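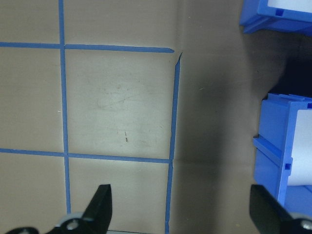
Stulum, Jun 18, 2026

Figure 3. Wrist view of the taped grid, gripper fingers open, with two blue bins at the right.

4.2 Open-day demonstration

The Prillel cell was shown to visitors during the open day at the Stulum laboratory. The programme ran for 90 minutes and was repeated in the afternoon. Visitors named a cell of the grid, and the operator entered it as the place target for the next part. Targets were not screened beforehand, so the same cell could be asked for several times in a row.

The grid is laid by hand in blue tape. Strips are not perfectly parallel and some ends stop short of the next line (Fig. 3). Cell corners were therefore taken from the wrist view at the start of each session. Shadow on the bin side of the surface was left uncorrected, as it would be in ordinary use.

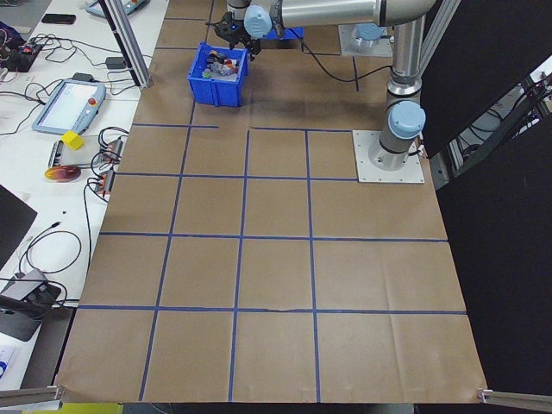 Ottilie Brannock, research engineer, Plollel group

Figure 4. The arm over the work surface, with its gripper above a blue bin of mixed small parts. A teach pendant lies on the table at the left.

Parts differed in colour and were presented as a jumble (Fig. 4). Across both sessions the log holds 736 grasp attempts, and 6 of these were stopped by the operator. Stopped attempts are kept in the Fagerlund data set and marked as such. They are left out of the timing results in Section 5, where the open-day figures are set against those from closed trials.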